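Skosari moves repeat handling work to robot arms at Dranov site

Skosari has put eight robot arms into use at its Dranov site, where staff pack wooden toys and games. The arms take over the repeat lifting and placing that used to fill most of a shift.

Packing staff now set up each job, check the grip and deal with stopped cycles. All 56 have been trained on the Flarker control software, and no posts have been cut. Each new task is tried on a test bench before it goes to the line.
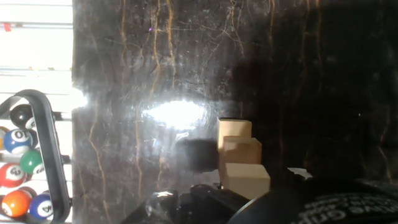 Three wooden cubes in a stepped stack on black marble, with the gripper in the foreground.

The first trial covered 1,101 cycles. Line staff can change arm speed and grip force without calling an engineer, and job rotation now takes place every 20 minutes.

A second group of arms, supplied by Beaudoin, is due in June.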